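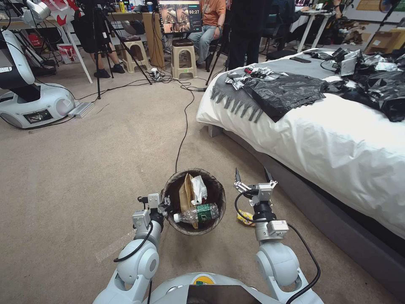 How early do you have to get to a choir concert in a small church if you want to hear the words?

Forty minutes before the doors is usually enough, and sit on the side aisle a third of the way back. The middle of the nave is where everything blurs.

altoline2
Posted 02/02/2019

Copying that from the Gowda Singers' audience page because I want to know if people agree with it. We're doing the Fauré Requiem in May in a stone church with a long echo, and I've been asked to write something similar for our own page. I've sung in there plenty of times but never sat and listened.

merkari_bass

I don't agree with the side aisle part. In our church the side aisles sit behind thick pillars and you lose the sopranos completely. Third or fourth row, center, every time. You get the direct sound before the echo catches up with it.

Umut Özkan

Depends where the choir stands. If you're on risers at the crossing, center front is fine. If you're up in the choir stalls, the front rows hear mostly organ. We did the Fauré with 64 singers and the people in front told us they couldn't make out a word of the Sanctus.

merkari_bass

With 64 singers that's a balance problem, not a seating problem. Tell the organist to use less.

Umut Özkan

We did tell him. It was better the second night. The front rows still complained.

pageturner_jo

Is anyone going to hear the words in the Fauré anyway? It's in Latin. Print the text and a translation in the program and people will follow along wherever they sit. Ours is a folded sheet and it costs almost nothing.

altoline2

We do print the text. The trouble is the lights get turned down and then half the audience can't read it. I'd leave them up but the director likes it dark.

Ayten Karakaya

I sing second alto and I also do front of house when I'm not in the concert, so I've sat in most of the seats at our place. It holds 253 and there are maybe three bad spots: right under the gallery, behind the font, and the last pew by the door where you hear cars. The rest is fine once the place is full. An empty church rings a lot more than a full one, so don't judge it from the rehearsal.

On the forty minutes, I'd cut that down. We open half an hour before and there has never been a line longer than the porch. If you print forty, people will stand outside in the rain and be mad at you.

merkari_bass

Agree on the full church. Still center front for me.

altoline2

Thanks, that's useful. I'll put thirty minutes and say which seats to avoid in our building — no general rule about aisles. Ayten, do you rope off the bad seats or just let people pick?

Ayten Karakaya

We rope off the pew behind the font and use it for coats. The others we leave. Somebody always wants the back row so they can get out fast.

pageturner_jo

Leave the lights up too.

altoline2

I'll ask him again at the next rehearsal.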